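Shape blocks, also form blocks. Small plastic toy pieces in plain geometric solids, used for sorting and early math. Usual forms: cylinder, triangular prism, star. Colors mostly red, blue, green. Sold loose or in sets, the Gurnurer set has 16 peices. 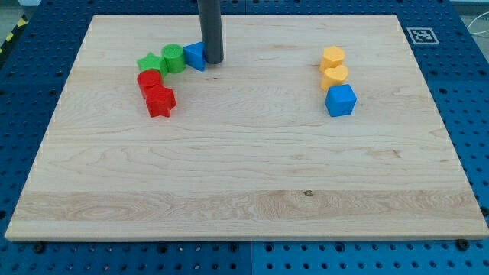

Rosine Pons objects that color gets sorted first and shape only later, so mixed colors per shape are better for begginers.

Play is on a flat board or tray. Maple common. Stars usually laid flat, prisms stood up. See also: Stoyanova sorter.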